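Ladow Museum of Building
Learning Pages for Young Visitors

How Do Tall Buildings Stay Up?

Every building has a job that it does all day and all night. It must hold itself up. It must also hold up the people inside it, their furniture, and in some places a heavy layer of snow on the roof. These pages explain how builders make walls and towers that can do this work. Words in the list at the end may be new to you.

Weight Goes Down

Everything on Earth is pulled toward the ground. This pull is called gravity. When one brick sits on another, the lower brick carries the weight of the upper one. A third brick adds more weight, and the brick at the bottom now carries two others. In a tall wall, the bottom row carries all the rows above it.

Builders call the weight that a building has to carry its load. A good wall passes its load straight down, from row to row, until it reaches the ground. If the wall leans, the load no longer travels straight down, and the wall may crack or fall.
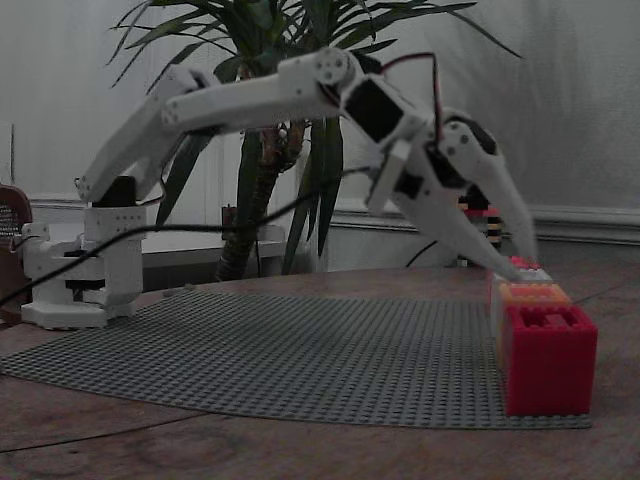
Why Bricks Overlap

Look at a brick wall the next time you are outdoors. In most walls, the bricks in one row do not line up with the bricks in the row below. Each brick rests across the gap between two others. This pattern is called a bond.

A bond ties the wall together. If all the gaps lined up, the wall would be a set of thin, separate columns standing side by side, and a hard push could move one column without moving its neighbors. With overlapping bricks, a push in one place is shared by many bricks.

The old market wall in Nilari is a good example. It was built 700 years ago from clay bricks that were shaped by hand and dried in the sun before they were baked. The bricks are not all the same size, but the builders overlapped every row with care. Most of the wall is still standing, and a fruit market is held beside it every July.

Joining the Parts

Gravity alone is not always enough to keep the parts of a building in place. Wind pushes from the side. Earthquakes shake from below. For this reason, builders join the parts to each other.

Mortar is a paste of sand, water, and cement or lime. It is spread between bricks and becomes hard as it sets. Wooden buildings are often held together with nails, screws, or pegs. A peg is a short rod that fits tightly into a hole. Carpenters in the hill town of Galinari built their barns with oak pegs and used no nails at all. When the weather was damp, the wood swelled a little and the joints became tighter.
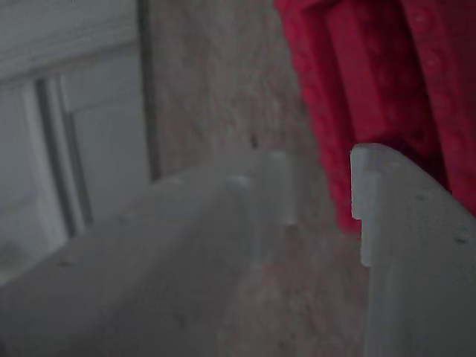

Two small upright pegs with rounded tops, seen close up.

Stones can be joined as well. Some very old temples and bridges have metal clamps set into the stones, where visitors cannot see them.

Starting With the Ground

The most important part of a building may be the part that is hidden. The foundation is the base that spreads the load over the ground. Soft ground, such as mud or loose sand, will sink under a heavy load. A wide foundation helps in the same way that snowshoes help a person walk on snow - the weight is spread over a larger area.

The Bonsu Bell Tower is 131 feet tall, and its foundation goes 40 feet into the ground. The first builders dug through wet clay until they came to solid rock. A smaller tower nearby was built on the clay itself, and it began to lean before it was finished. It was later taken down, and its stones were used to pave the square.

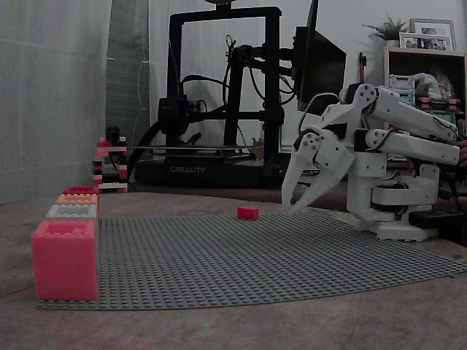

A large gray baseplate with rows of small studs, on a wooden tabletop.

Try It Yourself

You will need some wooden blocks or toy bricks and a flat table.

Build a wall with all the gaps lined up. Push gently on one side and watch what happens. Build the wall again with the blocks overlapping, and push just as gently. Then build a tower on a folded towel and another on the bare table. Which one can you make taller?

Words to Know

Bond: the pattern in which bricks overlap in a wall.
Foundation: the base that spreads a building's weight over the ground.
Gravity: the pull that draws everything toward the Earth.
Load: the weight that a building or wall must carry.
Mortar: a paste that hardens between bricks or stones.

Teachers may copy these pages for use in the classroom.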